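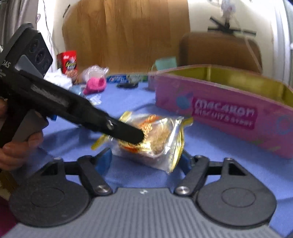
I've been having film nights at home every other week since October, and by now I've got the discs side of it down to something like a routine (my sister calls it a drill, but she comes every time and eats more than anyone). The bit people ask me about is how I keep the Blu-rays from getting grubby when there's food in the room, and the answer is dull: discs go in before the food comes out. A packet of curly fried noodle snacks like this silver one, with its gold and yellow edging, is lovely in front of a film and murder on a disc, as the grease goes straight from your fingertips to the shiny side. So load first, hands in the bag second.

If a disc does get a fingerprint on it, don't rub it round and round. Go from the hole in the middle straight out to the rim, with a soft dry cloth, the sort you'd use for glasses. Kitchen roll scratches. So does the hem of your jumper, which I know because I did it to my copy of Prollmont and it has stuck at the same bit in the second half ever since! For anything sticky I use lukewarm water with one drop of washing-up liquid, rinse, then pat it and leave it standing on its edge till it's properly dry.

Cases next. Mine live upright on a shelf away from the radiator. Laid flat in a pile they press on each other and the little hub teeth snap off, and then you've got a disc rattling about loose. You can pinch a good case from a charity shop DVD for next to nothing, though mind that Blu-ray cases are a bit shorter, so the paper sleeve won't always fit the other way round.

I've got nearly 400 now and I stopped doing them alphabetically. I sort by who's likely to want them: family ones at the bottom, long ones at the top, the Solheim box set on its own because it's too tall for anything else. A strip of masking tape on the shelf edge with a word in felt pen does the job.

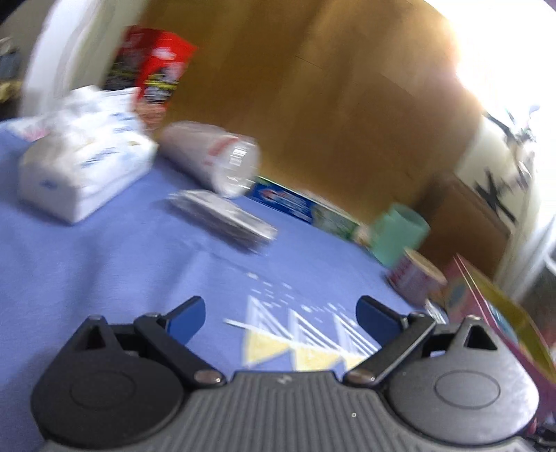
Kerstin Forsberg wrote in to say she keeps all hers in zip-up wallets and has thrown the cases out, and that a whole cupboard went down to 3 wallets. She does say to buy the ones with a fabric lining in each pocket, as her first lot were plain plastic and the discs came out cloudy after a hot summer. I couldn't part with the covers myself, but if you're short of room I can see it.

A couple of odds and ends. Wipe the player's tray now and then with a barely damp cotton bud, and keep the top of it clear so it can breathe. If a new disc won't load, try updating the player before you take it back to the shop (I marched back with Istholm and felt a right fool). And write down what you lend! I've a notebook by the telly, and Birger Sundqvist is in it twice.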